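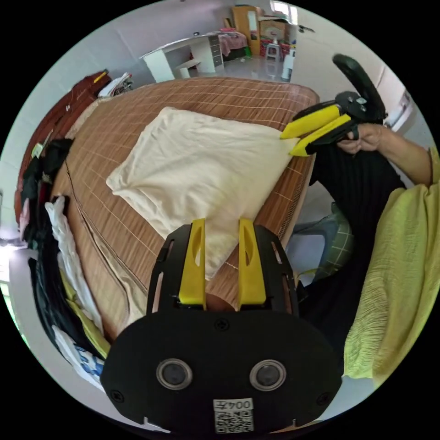
Bedding and clothing appeal opens in Feswood

16 Feb 2019
By Indira Suvarna

A spring collection of bedding and clothes begins in Feswood this morning, with organisers hoping to fill 200 bags before the end of the month.

The Bultalcombe Linen Exchange takes in pillows, pillowcases, quilts, sleeping mats and everyday clothing, and passes them on to households moving into a new home. Last August it handed out 542 items in four days.

Bram Declercq, who runs the exchange, said cream and white bedding went first. "People like plain things that go with what they have," he said. "A few creases are fine. We have an iron."

He asked donors to sort through the bed and the pile of clothes beside it before setting out — most bags arrive with something that was meant to be kept.

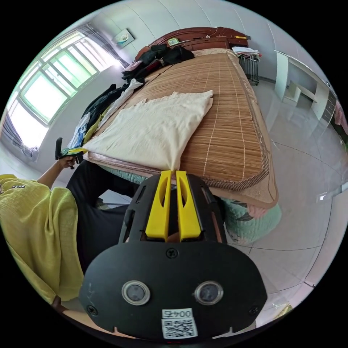 What to bring

Cotton covers and cloths should be folded square and tied in bundles by size. Bamboo and woven mats can be given if the border is still sewn down all the way round. They should be rolled, with the size written on a slip of paper and tucked inside.

Shirts, trousers and tops go in a separate bag from bedding. Coats and leather goods are not being taken this time, as the store on Varghese Road has no hanging space left.

Bags can be left at the side door between 9 am and 4 pm. Fatemeh Yazdani is arranging collections for anyone who cannot get there, and over 400 leaflets with her number have gone out to homes in the area.

Contact the newsdesk | © Feswood and Bultalcombe News | Back to top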